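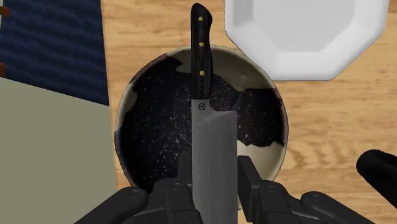
How do you number an artist's book when the copies don't all match? I'm making one for my local print group in Broltbridge, a history of the group, hand sewn, 16 pages, covers printed from different blocks. The edition is meant to be 80. Do I call it one edition, or lots of little ones?

beltau_press
One edition, if the text and the binding are the same all through. Mark it "variable edition" in the colophon and number the copies straight through, 1/80 and so on, in pencil. I did mine that way in September and the library took two without a murmur. Keep a few proofs back as well - I always forget, then end up giving away my own copy!

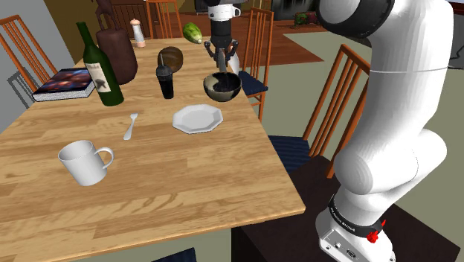
The other thing is to write the colophon before you sew anything. I left mine until last and had to tip in a slip of paper, and it still annoys me every time I open the thing. Paper, typeface, who printed it, size of edition, done. Mine was on Ornari, which folds nicely but marks if you so much as look at it.

Joo
I'd just make 100 and not number them tbh. People who come to our fairs don't care.

inkyfingers1474
Agree with beltau_press on the pencil, but if the covers really are very different I'd list the blocks at the back and say which copies have which. It's a faff, though you'll be glad of it if anybody asks in ten years. Also check what your group wants, as ours had views on where the numbers went (inside back cover, bottom right).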